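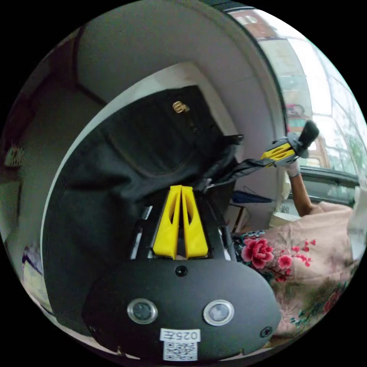 Thread: Does anyone under retirement age still iron jeans?

shamim_abbasi
My mother-in-law stayed in November and was appalled to find my jeans going from airer to drawer with no iron in between. She ironed four pairs before breakfast. With creases. I now look like a darts commentator. Is this a thing people do? My iron is an old Drilix that came with the flat and I'd assumed it was decorative.

pegbag
Always have, always will. Inside out, medium heat, damp cloth on the waistband. No front crease unless you're presenting snooker.

Wunis_Road
Life is short. Shake them hard, hang them by the hems, go and do something else. Gravity is free and doesn't need descaling.

pegbag
Gravity doesn't do pockets.

Wunis_Road
Who is looking at your pockets?

tumble_weed
Bit of both here. I only iron black ones, because they come out of the machine with those pale lines down the thigh. Mine are from Hamura and cost £50, so I feel they're owed 3 minutes. Wash them inside out on cool and you'll get fewer lines to begin with.

shamim_abbasi
Tried it this morning and lost an hour to soft furnishings, as I usually do.
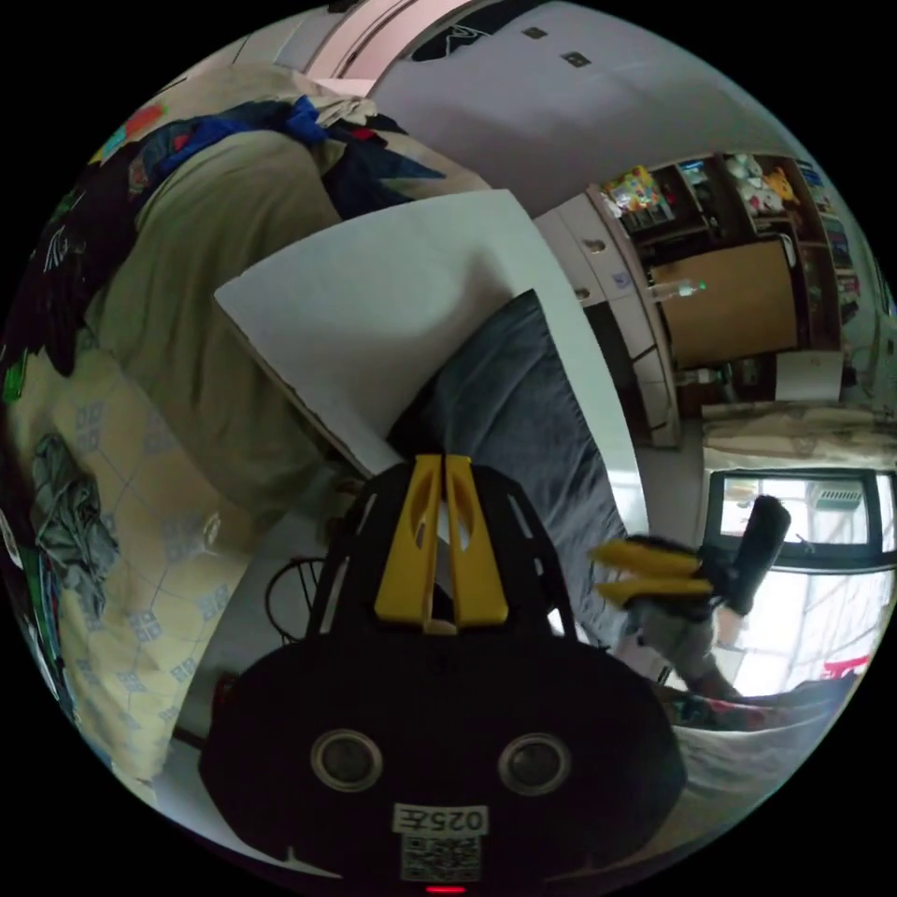 White board, dark grey cushion

Anyway, cool wash done, inside out as instructed. Is vinegar in the drawer a myth?

pegbag
Vinegar does nothing except make you smell like a chip shop. Salt does nothing either, before somebody's nan turns up.

tumble_weed
My nan swore by salt.

Wunis_Road
There she is.

chaudhrys_lad
We ran a dry cleaner's (Chaudhry, next to the post office, now a vape shop) and my dad pressed up to 50 pairs a day. He would like it known that the iron is the last bit. Get the side seams lying on top of each other first, smooth the leg with your hands, do the waistband while it's still slightly damp, and most of the work's gone.
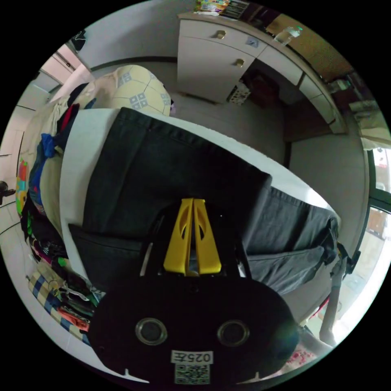

He also says a bed is fine if you put a thick towel down, and that anyone steaming denim straight on a mattress deserves the mattress they get. Black denim goes shiny if you press it on the right side, so keep it inside out – pegbag is correct there and he'd have given her a job.

pegbag
I accept.

Wunis_Road
3,000 posts on this forum and this is the one where I lose.

COMMENTS

Doreen K: Salt works. I have the jeans to prove it.

mikeyb: Came here for descaling advice, left with views on pockets.

Doreen K: Cold water, mind. Handful of salt, overnight.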